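Zirumar Rally Speech Corpus

Data card and README, release 3

Summary

The Zirumar corpus is a set of 1,807 speech segments taken from open-air political rallies and town meetings. Each segment has a transcript, an English translation where the speech was in another language, and a set of hand-assigned topic codes. The corpus was built for the study of how parties in a transition period talk about reform, amnesty, land and the security services. It is text only. Audio is held by the Sidik Press Archive and is not part of this release.

This card replaces the one shipped with release 2. Users who have code written against release 2 should read the section on changes before updating.

Contents of the package

segments.csv: one row per segment, UTF-8, comma separated, quoted fields
speeches.csv: one row per speech, with place, month, party and type of event
codes.csv: topic codes in long form, one row per segment and code
codebook.txt: definitions of all 27 topic codes, with borderline cases
transcripts/: one plain text file per speech, named by speech_id
LICENSE.txt
CHANGES.txt

Fields in segments.csv

segment_id: string, unique, never reused between releases
speech_id: string, joins to speeches.csv
seq: integer, position of the segment in the speech, starting at 1
lang: language of the original
text_orig: transcript in the original language
text_en: English translation, or a copy of text_orig if the original was English
applause: 0 or 1, set to 1 if the transcriber marked crowd noise within the segment
quality: A, B or C, see below

Empty values are written as an empty string. The string NA does not stand for a missing value and occurs in the text fields as part of normal words, so readers that convert it by default should have that option turned off.

Sources

Transcripts come from two places. The larger part was typed from audio held at Sidik, which was recorded by local radio stations and given to the archive without edits. The rest comes from printed transcripts in the Warley Bulletin, a weekly that ran full speeches on its inside pages. The field source_type in speeches.csv keeps the two apart. Printed transcripts leave out false starts, heckling and most greetings, and they should not be mixed with the audio transcripts in any work on style or length.

Speeches given in parliament, broadcast interviews and press statements are out of scope. A speech was included if it was given outdoors or in a public hall, was open to anyone, and was delivered by a named party officer or a holder of public office.

Segmentation

Speeches were split with Pfeiffer, a rule-based splitter that works on pauses and discourse markers. The upper limit was set at 2,000 characters of original text. Segments over the limit were split again at the nearest sentence end. Segments shorter than one full sentence were joined to the one before. The settings file is in the transcripts directory.

Pfeiffer was written for prepared speech. On call-and-response passages it tends to cut between the call and the answer. These cuts were repaired by hand in the audio transcripts but left alone in the printed ones.

Quality grades

Grade A means the whole segment could be heard or read. Grade B means single words were lost and are marked with [unclear]. Grade C means at least one full clause was lost. Grade C segments carry topic codes, but those codes rest on partial text and are best left out of any count.
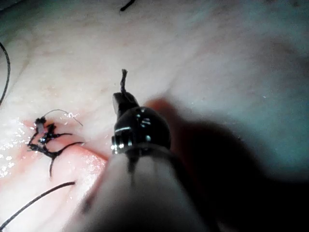

Topic coding

Each segment was coded by three coders working apart, from the original language text. Coders could assign any number of codes, including none. A code appears in codes.csv if at least two coders chose it, and the column n_coders gives the number who did. Single-coder choices are not released.

The codes for amnesty and for release of prisoners overlap more than any other pair. The codebook treats amnesty as a legal act and release as a physical one, but speakers often used the same word for both. Merging the two is safe for most uses. The code for national unity is broad and was applied freely; it should not be read as a measure of tone.

Changes since release 2

The field crowd_size has been dropped. Values came from organizers and police, could not be checked, and differed widely for the same event.
The field date has been replaced by month. Several print sources gave only the issue date.
Two speeches from June were found to be the same speech entered under different titles. The shorter version was removed.
Place names follow the spelling used on the regional election lists.
Translations of oaths and proverbs are now literal.

Known gaps

Rural districts are thin in the data, as few had a radio station with recording equipment. Women make up a small share of the speakers, and nearly all of them speak second or third in the program, which affects segment length. Opposition parties that were banned for part of the period appear only in the later months. The corpus does not support claims about how often a party held rallies.

Translation was done by one translator per language. No second pass was made on grade B segments.

Terms of use

The text may be used and shared for research and teaching with credit to the Zirumar project. Printed material from the Warley Bulletin may be quoted but not reprinted in full. Do not use the corpus to identify members of the crowd whose words were picked up in the recordings. Names called out from the audience have been replaced with [name].

Errors can be reported through the issue list in the repository. Please give the segment_id and the release number.

Last updated October 4, 2019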